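共享厨房该不该装门锁

我住的这栋楼是合租公寓，六层，每层一间共用厨房。今年六月，管理公司Firnstead在住户群里发了一份通知，打算给各层厨房装上刷卡门锁，只有本层住户能进，夜里十一点以后一律锁门。通知说理由有两条：丢东西的投诉多，夜间有人忘关火。费用摊到每户是310元，从押金里扣。

我反对这个办法。通知发出来以后群里吵了好几天，赞成的人不少，我把自己的想法写长一点，放在这里。

先说丢东西。合租的厨房里少一瓶酱油、少半盒鸡蛋，这种事我碰到过，也很生气。但装了锁，能进门的仍然是本层的人，而冰箱里的东西，多半就是本层的人拿的。别层的人专门坐电梯下来拿半盒鸡蛋，可能性有多大，大家心里有数。Firnstead的通知里没有写投诉里有几件是跨层发生的，我去前台问过，答复是没有分开登记。没有分开登记，就拿不出装锁的依据。

再说关火。忘关火是真问题，我不轻视它。对付它的办法是换带熄火保护的灶具，或者装定时断气的阀门，这些东西市面上都有，安装也不复杂。锁门只能管住十一点以后进来的人，管不住十点五十分开着火回房接电话的人。再说下夜班的住户怎么办？我们这层有在医院倒班的，有在餐馆收档的，到家往往已经过了十二点。他们交的公共费用和别人一样多，却要被关在厨房外面，只能在房间里插电锅。房间的线路是老的，插座离床很近，这样一来，火险从厨房搬到了卧室。

也有人说，锁不锁是小事，三百来块钱也不算多。全楼34户，加起来一万多，这笔钱够给每层厨房换一个带锁的储物柜，一户一格，钥匙自己拿着。东西放在自己的格子里，丢没丢一清二楚。冰箱也可以照此处理，贴上房号，一户一个收纳盒，每月清一次过期的东西。我以前住在Trostodham那边的公寓，就是这么做的，柜子是旧的，漆掉了不少，用了好几年没有出过什么纠纷。那里的厨房整夜开着门，灯是感应的，人走灯灭。

储物柜还有一个好处，就是把“谁的”和“大家的”分开了。合租最难处理的，其实是那些说不清归谁的东西：前任租客留下的锅，搬家时没带走的碗，一把用了几年的筷子，凑在一起颜色都不齐。这些东西没有主人，也就没有人洗，没有人换，最后长了霉还摆在那里。每层应该每季度清点一次，能用的登记为公用，洗干净放在固定的位置；不能用的当场扔掉。公用的东西坏了，从公共费用里补。这笔账一年花不了多少，去年我们公共费用的结余是1,224元，买碗筷、抹布、洗洁精绰绰有余。

我知道规则写出来容易，执行起来难。值日表贴过，第一个月人人打勾，第二个月就剩下三四个人打勾，第三个月表被油烟熏得看不清字了。可是门锁同样需要有人执行：卡坏了谁来换，搬走的人卡有没有注销，亲戚来住两天要不要另办。通知里对这些一个字也没有提。从管理公司的角度看，装锁是一次性的工程，装完就算交差；从住户的角度看，麻烦是从装完那天开始的。
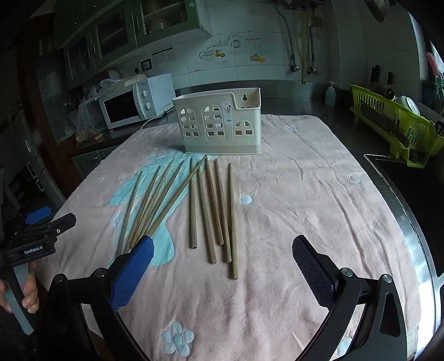
Stojanovska看过这篇的初稿，不同意我的看法。她说我把储物柜想得太好，柜子上了锁，人就只管自己那一格，灶台和水池照样没人擦；而门锁至少能让一层的人知道，厨房脏了就是这一层弄的，推不到别层头上。她还说，夜里锁门可以商量，改到一点也行，但是刷卡记录应该留着，真出了事能查。

责任要落到具体的一层，这一点我接受。我们楼现在的情况是，四层的灶坏了，四层的人就去三层做饭，三层的人又嫌乱，跑到五层去，最后哪一层都不觉得厨房归自己管。可是先把四层的灶修好，这种串门自然就少了。那个灶报修了很久，一直没有人来。修灶的钱按合同该由Firnstead出，装锁的钱由住户出，哪件事推进得快，大家都看见了。

至于刷卡记录，我不赞成留。几点钟进厨房煮一碗面，不需要有一份存档。如果一定要装，至少应当写明记录保存几天、谁有权查看、查看时要不要通知本人。这些不写清楚，我不会签字。

我的意见归到实处是这几件：先修四层的灶，再换带熄火保护的灶具，储物柜先在一层试用，门锁的事等试用结束以后由全体住户投票。押金是租客的钱，没有本人书面同意，不能拿去付工程款。合同第几条写着可以这样扣，请Firnstead在群里贴出来。

2022年8月3日

相关文章
押金到底能扣什么：一份退租清单
Suketti公寓取消夜间门禁之后
公共冰箱的收纳盒买多大合适
合租合同里容易漏看的几条
洗衣房排队的三种办法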